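Gripper bench check – Tuesday, before session. Team Gralwood, checked by Ruth R. 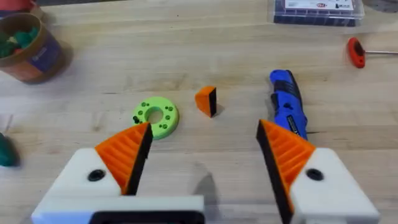

*Bench 2, fingers open, green ring and orange block out front.*

- [x] E-stop reachable from both stools
- [x] Finger pads – ribs fine, no splits. Black strip on left one to be looked at again in March
- [x] Housing screws – nipped up, dont overtighten, it's plastic
- [ ] Tools off bench – NO. Blue utility knife right beside the right finger, hex key further back. Both to go in the Rantala drawer before power on
- [ ] Tub of green bits – move out of reach of the arm
- [x] Speed limit set to 100, not 2000 (Aleksi, pls check this after you reflash)
- [x] Cable 41 strain relief OK
- [ ] Safety glasses – one pair scratched, reorder

Not signed off till the knife is put away. Recheck at 4, then Aleksi can run teh ring pick.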